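Flutoneo
Open positions / Kondale site

Bag Changer and Room Attendant (part-time, evenings)

Flutoneo looks after shared kitchens, offices and waiting rooms in Kondale and Bilinley. We are hiring 3 people for the evening crew at our Kondale site, the Erdős building on the north side of town. The job starts in October.

The Erdős building has four floors of offices, a lunchroom on each floor and a large kitchen on the ground floor that the tenants share. Most of the work is trash and recycling. You will empty the bins, put in new bags, take the full ones down to the dock and leave the kitchens in order for the morning. There is some wiping down and a little mopping. Windows, carpets and restrooms are done by a separate crew.

What you will do

Collect trash and recycling from the desks, lunchrooms and hallways on your two floors.
Line every bin with a bag of the right size. Dark bags are for general trash and clear bags are for recycling.
Tie off full bags and bring them down in the service elevator. Do not drag them.
Rinse the kitchen bins when they need it and dry them before the new bag goes in.
Wipe counters, tables and sink edges.
Restock bags, paper towels and dish soap from the supply closet.
Write down anything broken or leaking in the log by the dock door.

A large part of the evening is spent handling bags. The big ones come folded flat and the sides cling together, so it takes a bit of practice to get one open quickly. Shake it out, get air to the bottom, then fold the top well over the rim so it doesn't slide down when something heavy is dropped in. New people usually pick this up in the first few shifts. If you have worked in a restaurant, a school or a hospital you probably know it already.

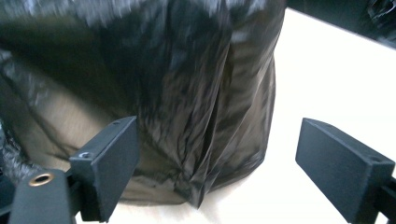 One of the large dark bags. The plastic lets light through where it is stretched thin.

The bags are light, but full ones can be heavy, especially from the ground floor kitchen. Coffee grounds and food waste are the worst. We ask the crew to change those bins before they are full, even if it means using more bags. Bags with glass in them get a second bag and are carried by two people. Gloves are supplied and must be worn. We also supply an apron and a cart for each floor. Please bring your own closed shoes with a sole that grips.

Hours and pay

Shifts run from 5:30 p.m. to 9:30 p.m., four evenings a week. The schedule is posted two weeks ahead and you can trade shifts with others on the crew if you let the supervisor know by noon. There is a paid break of 15 minutes. Pay is hourly, with a raise after the first 3 months. The exact rate depends on experience and we will tell you what it is at the interview, before you have to decide anything. Training shifts are paid at the same rate.

Who we are looking for

You do not need a diploma or previous cleaning experience. You should be able to be on your feet for four hours, lift a full bag into a waist-high container and read simple labels in English. You need to be at least 18. The building is locked after 6 p.m. and you will carry a key card, so we ask for two references. Former employers, teachers or landlords are all fine.

The evening supervisor is Noémi Bakos. Your first 2 shifts will be with her or with Máté Fekete, who does floors three and four. After that you will have your own floors, and one of them will be in the building until closing.

Getting here

The number 11 bus stops across the street and runs until late. There is free parking behind the dock after 5 p.m. Bikes can be left inside the dock door.

How to apply

Send a short note with your name, your phone number and the evenings you can work to Zsófia Antal at the Flutoneo office, or fill in the paper form at the front desk of the Erdős building. A resume is welcome but you do not have to send one. Please put reference 333 on your note or form so that it goes to the Kondale crew and not to Bilinley.

Interviews are held in the ground floor kitchen and take half an hour, including a walk through the building. Everyone who applies will get a call or an email, whether or not we can offer a place.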